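Mafalda Mendes
A thread on limpets, as a few of you asked after Thursday's shore walk at Pultlow.

1/ Limpets are snails. The shell is a plain cone with no coil in it, but underneath there is a head, two tentacles and a broad muscular foot, same as a garden snail.

2/ The foot does the holding on. It works partly by suction and partly by a sticky mucus. At low tide the limpet pulls its shell down tight against the rock and keeps a little water in so it doesn't dry out.

3/ Most of them have a home spot. They go off to feed when the tide covers them, or on damp nights, and come back to the same place. Over time the shell edge grows to fit the rock. On soft rock it's the rock that wears down, and you get a ring called a home scar.

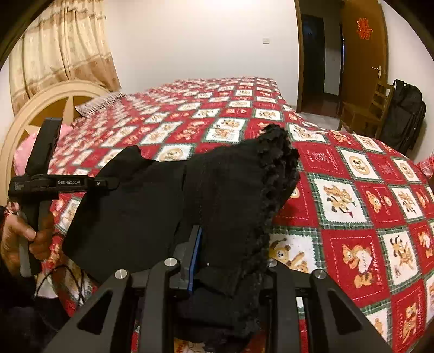
4/ They find their way back mainly by following their own mucus trail. It isn't fully worked out. If you wash the trail off, some still get home.

5/ Food is the thin film of algae on the rock, plus young seaweed. They scrape it up with a radula, a long ribbon covered in rows of tiny teeth. The teeth contain an iron mineral called goethite and are among the strongest natural materials ever tested.

6/ The rows at the front wear out and new ones move up from behind. If you find pale zigzag marks on a rock, that's grazing.

7/ Common limpets usually start life male. Many of the bigger, older ones turn female later on. They spawn into the sea in autumn and winter, and the larvae drift for a while before settling.

8/ Harish Mishra and I do a count at Pultlow every November. Same ledge, 3 marked squares, low water. This time it was 173 limpets, and 13 of those were under a centimetre across. Joana Bettencourt has the older sheets and is typing them up. 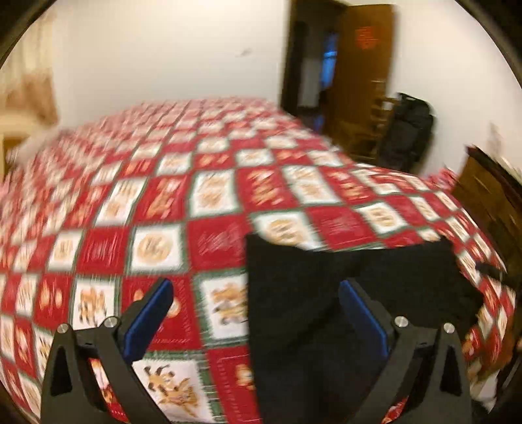
Dog-print patchwork, red and white.

9/ Shell height varies a lot. Limpets high up the shore tend to be taller and more pointed, and the ones lower down are flatter. Abilio Robles asked if those were two species. On our ledge they're all Patella vulgata, but there are other species further out on the exposed side.

10/ Who eats them: oystercatchers, crabs, starfish, dog whelks. An oystercatcher needs to hit fast, before the limpet clamps down. After that it's hard work.

11/ Please don't prise them off to look. The foot tears easily, and a limpet left upside down will probably be eaten. Empty shells are fine to pick up – there are plenty along the strandline at Gristinby.

12/ Top shells next, when I've sorted my notes. Margarida Amaral has already sent me 7 questions about them.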